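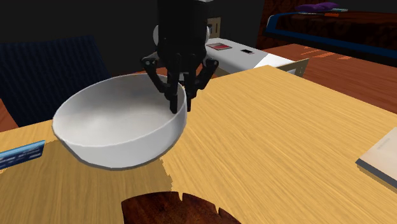
The Long Table at Cusstead

Eating together in a market town that had stopped doing so

Until the works canteen at Cadwaladr closed, most households in Cusstead had at least one member who took a hot midday meal in company. The canteen served two sittings a day, and pensioners of the firm were entitled to the second at a reduced price. When it shut, the town lost its largest dining room. The effects were slow to show themselves, and were first remarked upon by the district nurses, who found that many of their older patients had given up cooking altogether and were living on toast and tinned soup.

The Rola Trust, which had until then confined itself to grants for school uniform and winter fuel, took up the question at its September meeting. Its trustees were divided. Several favoured a delivery service of the kind already offered in Zetthorpe, where meals are brought to the door in the late morning. Others held that a meal left on a doorstep would answer only part of the need, and it was this view that prevailed.

The first Sunday lunch was held in the former corn exchange, on tables lent by the grammar school. Soup was brought out in large bowls and passed from hand to hand, a practice that has been kept up although the kitchen could now plate each portion separately. Ghazal Mohammadi, the Trust's director of meals, regards the shared bowl as the most important piece of equipment in the building.

"A person who has to ask for the bowl has already spoken to a neighbour," she says. "We have guests who came for a month without giving their names. They asked for the bread, and then they asked for the salt, and by the spring they were arguing about the bus timetable."

Attendance now stands at 200 on an ordinary Sunday, which is the limit set by the fire certificate. Guests pay £2 if they are able, and no record is kept of those who do not. The remainder of the cost is met from the Trust's own income and from a yearly grant of £3,000 made by the town council, renewed this year after some debate as to whether the lunches should be restricted to residents of the parish. They remain open to all.

The menu is plain and follows the season. Leek and potato soup gives way in May to pea and lettuce, and there is a pie in most weeks between harvest and Easter. Mohammadi has resisted requests for a choice of main course. In her view the common dish gives strangers a subject, and complaints about the pastry have begun a good many friendships.

Zetthorpe has taken an interest. Its delivery service will continue, as many of those it feeds cannot leave home, but a monthly lunch is to be tried in the Methodist hall over the winter, with cooks from Cusstead lending a hand at the first. The hall has a sound kitchen and a level entrance. Its tables are round and seat six, and Mohammadi has advised that they be pushed together.

Lunch at the corn exchange is served at half past twelve. The doors open at noon, and there is generally a queue by then.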